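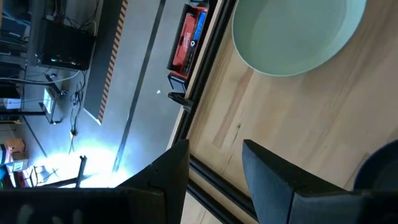 Mint-green bowl on a wooden tabletop

Skilcombe Community Help > Sports and Recreation > Basketball

How do I keep fair minutes and still use a real rotation with a ten-player rec team?

Posted by Brisa Orozco

I coach a 12U team in the Skilcombe rec league. We have ten kids on the roster and usually all ten show up. Games are four eight-minute quarters with a running clock except for the last two minutes of the fourth. The league rule says every player has to sit no more than half the game, but it doesn't say how you get there.

Last season I subbed by feel and it was a mess. One kid played most of two quarters in a row and another parent told me, correctly, that her son had been on the bench since before halftime. I also lost track of fouls while I was trying to figure out who was due to go in.

This year I tried two straight units of five, swapping every four minutes. The minutes come out even, but one group has both of my ball handlers and the other group can't get the ball past half court against a press. If I split the ball handlers up, one of them ends up with no one tall to pass to. We lost a game 35 to 12 and most of the damage was done in the second unit's minutes.

Is there a better way to set this up before the game so I'm not doing math on the sideline? Presses are allowed in the second half only, if that matters.

Posted by Refugio Tapia

I coached in this league for nine seasons and had ten kids for most of them. Two fixed units is the simplest plan but I stopped using it for the same reason you describe.

What worked for me was pairs. Match each kid with one other kid who does about the same job. You'll have five pairs: two guard pairs, two wing pairs, one tall pair. When one comes out, the partner goes in. Your two ball handlers are a pair, so one of them is always on the floor and they are never both sitting.

Then stagger the changes. In a quarter, swap two pairs at the four-minute mark and the other three at the quarter break. The next quarter does the same thing. Each kid plays four minutes of every eight, so it comes out to 16 minutes each over the game, and you never put in five cold players at once. Write it on a card the night before. I used one column per quarter and crossed out each block when it was done.

A few things I had to learn:

If a kid is absent, his partner doesn't play the whole game. Make a group of three out of that partner and another pair, and let those three share two spots. Have that version of the card written already, because you'll find out at 8:50 for a 9:00 game.

For foul trouble, just swap partners early and give the time back in the next quarter. Don't rebuild the card.

Hand the card to someone else. I had a parent keep it and call out the names while I watched the game. Same with fouls, although the scorer's table will tell you the count if you ask at a dead ball.

For the press, put your second-best passer in the middle of the floor and have your ball handler look there first. With kids that age, the press usually falls apart after one good pass. Spend ten minutes of each practice on it until they stop throwing the ball over everyone's head.

Posted by Aurelio Solís

I just use my phone. Set a timer for four minutes and let it repeat, sub when it goes off. Some of the gyms are too loud to hear it so keep it on vibrate in your pocket. Also it doesn't stop when the ref stops the clock at the end, so you have to watch that.

Refugio's way is probably better if you have a helper. I don't.

Posted by Shobha Gowda

One correction on the rule. I'm a scorekeeper and the wording changed in October. It's now half of each half, so a player can't sit all of the second quarter and third quarter and then make it up in the fourth. The pairs plan above is fine under either version. The timer by itself is fine only if you also keep track of who you're sending in.

If the other coach asks to see your minutes, you do have to show them, so keep the card until the score sheet is signed.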